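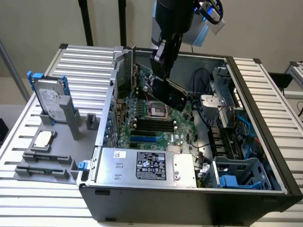 Brollitz: the Walladden workshop

Brollitz takes in old office computers, strips them, tests the parts and sends the good ones out again. The workshop at Walladden has done this by hand for years. In January the firm signed with Vordale to bring robot arms on to the parts benches, and the staff were told that their jobs would become "more skilled". I have been hearing that phrase in factories and sorting sheds for most of my working life, so I went to spend a week there and see what it meant.

I should say that people were open with me and the tea was good. Olga Ortuño, who runs the floor, let me stand where I liked as long as I kept outside the yellow line. She didn't ask to see what I wrote.

The parts bench

The tower goes on its side with the panel off, and the arm comes down from above. In the photograph the gripper is over the processor socket of a Dell board. A processor sits in its own square pocket in the grey fixture to the left, with a hard disk standing upright behind it. The two long slots at the front are for memory and have nothing in them.

The fixture is the part I kept coming back to. It is 3D-printed, and every part has one place and one way round. Adeel Magsi used to work from a tray and a magnetic dish, in whatever order suited the machine that had turned up. Now the order is fixed, and a good deal of his morning goes on making sure each case is lying where the arm expects to find it. He calls this "laying the table".

What the brochure says

Vordale's sales sheet gives a success rate of 99 per cent. I asked what counted as a success and was told it depended on the task. I asked which task the figure came from and was promised an email. It hadn't come by the time this page went up.

The 1 per cent matters more than it sounds. Walladden handles 310 towers in a normal week and each one has several parts to move. A processor put down slightly askew can ruin a socket, and then the board is scrap. The person who finds it is whoever is on test, usually Ghazala Rajput, and she has to work out whether the fault was in the machine when it arrived or was made on the bench. When the bench was Adeel's she would walk over and ask him. The log now tells her the cycle finished.

The people

There were 7 people on the benches when the contract was signed, and they are all still employed. Management mentioned this to me several times, and it's true. Two have moved to packing, though, and neither of them asked to go. Packing is on the same pay grade – for now, as one of them put it.

Jawad Mughal had the full training from Vordale and can stop, reset and re-teach the arm. He likes it, and I don't want to leave that out. His wrists hurt less than they did when he was levering out drives all day, and he enjoys working out why a grip has slipped. He'd also like the new job title to come with more money. He has asked twice.

Kamran Jafri has been stripping desktops longer than anyone else in the building and was the most polite about the whole thing. He showed me how he can tell by feel when a memory latch is about to snap, and how he eases off. I asked whether anyone from Vordale had sat with him before the fixtures were drawn up. Someone had, for an afternoon. He thought they had listened well and written down the wrong things.

Older stock

Anything with an odd case or a bent bracket goes to the hand bench, which the staff call Pirzada after the man who built it. The plan was for it to close once the arms were settled in. It was busy every day I was there. Olga now talks about keeping it "for the foreseeable", and she has put in for a second stool.

Is the work more skilled? Jawad's is. Adeel's has been broken into smaller pieces, and he spends longer waiting. Ghazala's has become harder without anyone changing her job description. I would want to see a full year of scrap figures before agreeing that the place is doing better, and those won't be ready until the spring. I have asked for a copy.

Page put up November 17, 2023. Staff at Walladden read their own parts first, and Kamran corrected my spelling of "standoff".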